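Planning the Gripper Bench: What We Meant to Buy and What We Ended Up Asking For

When our group first sat down in February to plan the Koyama project, we did what I suspect most student groups do and wrote a shopping list before we had a task. It was a lovely list. It had an arm, two different grippers, a force sensor, a proper workbench and 46 lettered cubes, and it came to far more than the department at Gulldale was ever going to give us.

Our supervisor sent it back on the Tuesday with one question at the top: which of these do you need before you can learn anything? It took us most of an afternoon (and a good many biscuits) to answer that. The task we settled on is sorting small cubes onto a square board with a two-finger gripper, and once we had it written down, a lot of the list simply fell away. The second gripper went, and so did the force sensor, although I still think we shall want it next year.

We had two quotes for the arm, one from Winano and one from Fosley. Fosley was cheaper to buy, but spare finger pads were sold only in packs of 10 and the delivery time was six weeks longer. Winano would lend us a unit for five weeks before we had to commit, and that suited our timetable very nicely indeed, so that is the one we have put forward.

The biggest saving came from doing the early work in simulation. It costs us computer time and patience, and we can find out how wide the grip must open, and how large a board we ought to order, before any money leaves the account.

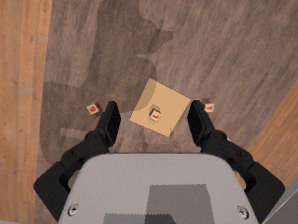

Report and simulation work by the Koyama project group, Gulldale

With the fingers spread wide, there is a good deal of room to spare around cubes this small, and that persuaded us to stay with the standard fingers and leave the long ones out of the order. The cubes carry red characters, and we would like the real set marked in much the same way so that our test notes still make sense.

Still to be priced: a floor mat, spare screws and the carriage.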